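Section 4. Papering the panels, hanging the baskets and settling in your tools

By now the beams of your Zavivero bench surround should be standing square, with the white work surface dropped into place and the back crossbar tightened at both ends. If anything still wobbles, please go back to Section 3 and give the corner bolts another turn. It is so much easier to do that now than with a wall full of sockets!

You will want a free afternoon for this part, a soft cloth, a sharp knife, and a cup of something nice.

Papering the back and side panels

1. Lay each panel flat and wipe it down. Let it dry completely.

2. Cut your wallpaper a little larger than the panel on every side. If you chose the Sostmont leaf pattern, with its big leaves and berry stems, take a minute to check which way the stems climb before you cut. Malou Frandsen, who wrote the first version of this guide, papered one whole side upside down and lived with it until September.

3. Brush on the paste from the middle outward, lay the paper, and smooth it with the cloth. Small bubbles usually settle overnight.

4. Trim the edges and slide the panels back between the posts.

Note: A large pattern will not match perfectly at the corners, and the posts hide most of the join anyway. Don't lose an evening over it.

Caution: Always cut away from the hand that is holding the paper down.

Hanging the baskets

5. Take the smaller rectangular mesh basket, the one with two upright hooks, and hang it from the crossbar at the center of the back wall. Push down gently on the rim to be sure both hooks have caught.

6. Hold the larger divided basket against the right-hand post and fasten it with the white clips. It is fine for this one to sit at an angle, and many people find it handier that way, as you can look down into the compartments from your stool.

7. Load the heavy things first and the light things after. A socket rail goes nicely in the back basket, standing along its length so that you can see the sizes through the mesh. Tape, spare caps and the other bits you reach for ten times a day belong on the right.

Caution: Keep each basket under 5 pounds. The hooks will hold more for a while, but the mesh begins to sag. 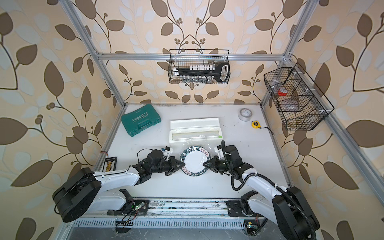
With the walls taken care of, you can turn to the tabletop, and my advice is to be a little stingy with it. Tool cases and long boxes are best kept toward the back, where they leave you the front of the table for whatever you are working on.

8. Set down any carrying case so that the handle is easy to grab. Lettering can face whichever way it likes.

9. Leave room behind any box with a hinged lid, and try the lid once before you decide on its spot. It should open all the way without knocking the basket above it.

10. Sit down and reach for each thing in turn. If you have to stand up for something you use daily, move it now, while you still remember.

Note: Zihan Mao in our parts room likes to put a strip of tape under each case with its name on it, so that everything finds its way home after a busy day. It is entirely optional, but it does help when several people share a bench.

Looking after it

Dust the mesh with a dry paintbrush and wipe the beams with a damp cloth. Please don't use spray cleaner near the paper, as it can leave spots. Check the white clips every month or so and replace any that have gone brittle. Spare clips are part 215, and the replacement hooked basket is part 349.

Section last revised December 21, 2023. Section 5 covers fitting a lamp to the top beams.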